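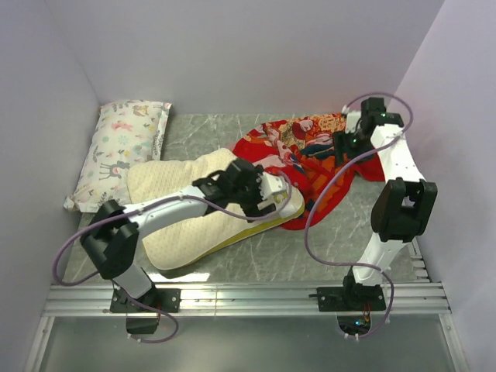 What makes an oral history different from an ordinary interview?

An oral history is recorded so that other people can use it later, and the narrator knows this and has agreed to it. The recording, the transcript and the signed release are kept together in an archive.

Courses > Public History > Unit 4 > Handout: Working with the Kaleck Tapes

Syllabus | Readings | Assignments | Library Help

Unit 4. Reading a transcript against its tape

The Kaleck collection covers the 1919 strike at the Promitlow shoe works and the years after it. The interviews were made much later, when most of the narrators were old. A few had worked at the plant as teenagers. Most were the children of strikers and are telling us what they heard at home. Keep the two groups apart in your notes. Someone who stood at the gate and someone who was told about the gate are different kinds of source, even when they use the same words.

The full typescript runs to 562 pages. You are reading only the part made from the first 11 tapes. Page numbers below refer to the typescript, and tape numbers are written on the first page of each interview.

How the transcripts were made

The typist worked from reels and had no style guide. In the early interviews she typed every "um" and every false start. By tape 6 she had begun to clean up grammar, and in a few places whole questions are missing, so that an answer appears to come out of nowhere. Laughter is marked on some tapes and ignored on others. Pauses are never marked. If a narrator waits a long time before naming a foreman, the page will not show it – you have to listen.

Place names are a second problem. "Going up to Boston" sometimes means the city and sometimes means the wholesale office, which people at the plant called Boston as well. Check the sentence before and after. If it is still unclear, say so in your paper.

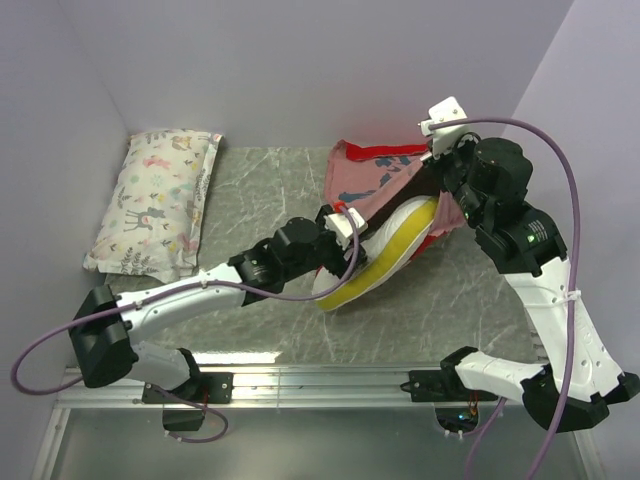
Figure 2. Two robot arms and a rectangular pillow with an animal print.

Memory and numbers

Three narrators say that 200 people walked out on the first morning. They all grew up on Mutiso Street and two of them were cousins. Their agreement tells us what was said on Mutiso Street. It does not give us three separate counts. Payroll books for that month have not survived, so use the number only with the narrator's name attached.

Dates drift too. Several people place the walkout in September and also remember snow on the ground. They may be joining two events, the walkout and the evictions, into one. Do not correct this in a quotation. Quote what was said and deal with it in your own sentence or in a note.

Citing the tapes

Give narrator, tape number, side, and typescript page. If your wording comes from the tape and differs from the typescript, cite the tape first and add "my transcription." Do not fix dialect spelling silently.

For discussion section

Bring one passage, no longer than a page, where the tape and the typescript disagree. Mark the differences in pencil. Write a paragraph on what a reader would miss with only the typed version. Listening room headphones are at the front desk, and the room closes at 5 p.m.

Further reading is on the unit list. The essay by Jolien De Bruijn on second-generation narrators is required. Her section on silence is short but read it twice.

Comments (3)

mkt_hist: Is tape 9 supposed to stop halfway through side B? Mine just goes to hiss.

Section leader: Yes, the reel ends there. The typescript goes on for two more pages and we don't know what it was typed from. You can use those pages but say where they come from.

R. in Friday group's old notes thread: The page numbers for tape 4 are off by one in the library scan – go by the number typed at the top.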